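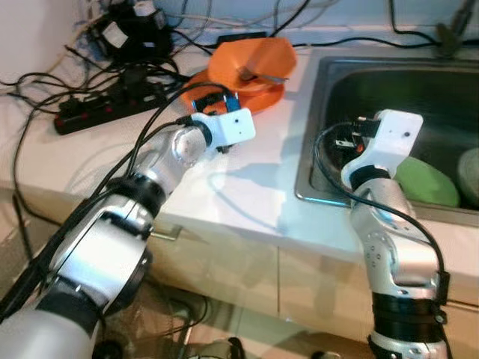
Skepticism glossary goes online in Tolesholm

10/09/2019

The Panicker Library in Tolesholm has put its glossary of ancient Skepticism online, free to read and with no sign-up. The first release has 433 entries. They cover the Greek and Latin words used by the Academic and Pyrrhonian Skeptics, along with a smaller set of terms that their opponents used against them.

The glossary started as a stapled handout for the library's evening course on theories of knowledge. Students kept running into the same trouble: one translator would write "assent" where another wrote "agreement," and a third would leave the Greek word in place. The handout listed the choices side by side so that people with different books could follow the same discussion. It grew each year, and by last April it was too long to copy for a class.

Each online entry gives the word in its original alphabet, a spelling in English letters, a short definition, and the main English translations in use. Longer entries add a paragraph or two on how the meaning shifted between one period and another. The entry on suspension of judgment is the longest. It sets out the two main readings of the term, one in which the Skeptic gives up every belief and one in which only beliefs about the hidden nature of things are given up, and lists passages that count for and against each. The glossary does not pick a side.

Some readers of the test version had asked it to. In their comments they said that a beginner who looks up a word wants one answer. The editors decided against this for disputed terms, but they rewrote the openings of 36 entries so that the plain sense of the word comes first and the dispute comes after it. Where scholars mostly agree, the entry says so and stops.

The word usually translated as "appearance" caused the most work. In everyday English it suggests how something looks to the eye, while the Skeptics used the Greek term for anything that strikes a person as being the case, including the conclusion of an argument. The entry now opens with the example of honey that seems sweet to one person and bitter to another who is sick. A second example deals with an argument that seems convincing in the morning and weak by evening. The term for "the plausible," which belongs mostly to the Academic side, has its own entry and is linked from there.

The site was built on Jinside, a publishing system the library already used for its catalog notes. Entries can be searched in English, in Greek, or by the English spelling of the Greek. Accents may be left off. There is a print view for each letter of the alphabet, but at the moment no way to print the whole glossary in one go. The search does not yet handle Latin plurals well, and the help page suggests trying the singular.

Miveo, the small press that publishes the course reader, plans a paperback edition of the glossary next year. It will have the same entries and an index of passages. The press has not set a price. The online version will stay up after the book comes out, and corrections will go into the online version first.

Alongside the glossary, the library has added a reading list of some 20 articles and book chapters. These are grouped by question and not by author. One group asks whether a person can live without beliefs, a charge that was made against the Skeptics in their own time and has been argued over since. Another deals with the claim that peace of mind follows when judgment is suspended, and whether a Skeptic is entitled to make that claim at all. A third is on medicine and the schools of ancient doctors who took up Skeptical arguments about hidden causes. Items that can be read for free are marked. The rest can be read at the library.

The evening course will use the online glossary in place of the handout beginning with the coming term. The course runs in two parts. The first covers the Academic Skeptics and their long quarrel with the Stoics over whether any impression can be trusted completely. The second turns to the Pyrrhonists and the sets of standard arguments they used to bring a question to a draw. No Greek or Latin is needed for either part, and people may sign up for the second without having taken the first. Past students who still have the handout are asked to note that its numbering does not match the online entries.

Corrections and suggestions can be sent through the form at the foot of every entry. The editors ask that people give the passage they have in mind and the translation they are using, as page numbers differ from one edition to the next. Changes will be made in batches, each with a dated note, so that anyone citing an entry in a paper can tell which version they read. A suggested form for citations is on the help page.

Work on a second release has begun. It will add terms from later writers who reported Skeptical arguments in order to answer them, and it will fill gaps in the vocabulary of signs and proof, where the present version has only short definitions. Recordings of how the Greek words are pronounced have also been requested. The library says these will wait until the editors settle on which system of pronunciation to follow.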